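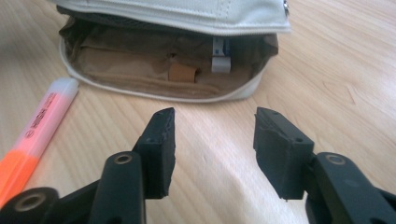 Two black gripper fingers, an open pouch and a highlighter pen on a wooden table.

Can a robot tidy your desk?

By Griet Peeters, for the young readers' page of Etness

Think about the last time somebody told you to clean up your desk. Maybe you did not like it very much. Maybe you asked yourself: why is there no robot for this?

It is a good question, and many grown-up people are asking it too. The short answer is that robots can do some small chores today, when everything is prepared well for them. They can not yet do a whole messy room in the way you can. Let us see why.

Easy for you, hard for a machine

Take a pen and put it in a pencil case. How long did it take? Two seconds, maybe three. But your body did many things in this short time. Your eyes found the pen. Your hand opened to the right size. Your fingers closed and they felt when to stop. Your other hand held the pencil case, so that it did not slide away.

A gripper with two fingers has to do the same work with much less. Look at the black pads in the picture. They can open wide and they can close, a little like when you pick up something with only your thumb and one finger. Try it now! Put one hand behind your back, and with the other hand use only the thumb and the pointing finger. Put a pen into a pouch. The pouch moves, no? And when the pouch falls closed, you must open it again, also with two fingers.

Soft things are the most difficult

A highlighter is stiff. It has the same shape today and tomorrow. A machine can learn where the middle is and take it there.

A cloth pouch is another story. It bends and folds, and each time you put it down it looks different. The flap can be open or half open. There can be a pocket inside, and the seam of a pocket makes a line that a computer may take for the edge of something. Also a zipper is hard. The pull is very small, and you need to hold the cloth tight while you pull it.

The same problem comes back everywhere in the house. Socks, towels, plastic bags, bed sheets, they are all soft. This is why folding the laundry is such a famous problem for the people who build robots.

How does a robot learn it?

In old factories, a robot was told each movement exactly. Go left, go down, close, go up. This works very well if the thing is always in the same place. On your desk nothing is always in the same place.

So now many robots learn from examples. A person does the chore again and again, and the computer studies what happened. One way is that the person holds a gripper in the hand and uses it like a tool, with a camera on it. Then the computer sees the table from close to the fingers, as a robot would see it.

I talked with Rajitha Kanagaratnam, who works on this at a small workshop called Jerinside. For one chore, putting pens into a pouch, her group collected 469 examples. Ten of them were spoiled because the pen rolled on the floor, so 459 were used.

"Children think this is a lot," she told me. "For us it is a small beginning. With 300 the robot was only good with one color of pouch. For a new table we want to have roughly 3,000."

And you? You needed perhaps one time to look at your mother or father.

What about shops?

In a shop or a warehouse it goes a bit better. Boxes are stiff, the light is the same all day, and there are no little brothers. Koen Dijkstra has a stationery store in Lalamden, and he tried a robot arm for putting small boxes on a shelf. It could do it, but slowly, and when one box was lying on its side the arm stopped and waited for help. He still fills the pen trays by hand in the morning.

So, can they do it yet?

Some chores, sometimes. A round vacuum cleaner can drive over a floor. An arm can pick up a pen. For a full desk, with paper and crumbs and your favorite eraser under a book, it will take more years, and I don't know how many.

Words to remember

Gripper: the hand of a robot. It often has only two fingers.
Stiff: does not bend easily.
Warehouse: a big building where things are kept before they go to shops or homes.

Something to try in class

Make pairs. One child closes the eyes and is the robot. The other child gives orders, such as "move left" or "close your fingers." Try to put one pen in a pencil case. Write down how many orders you needed, then change places.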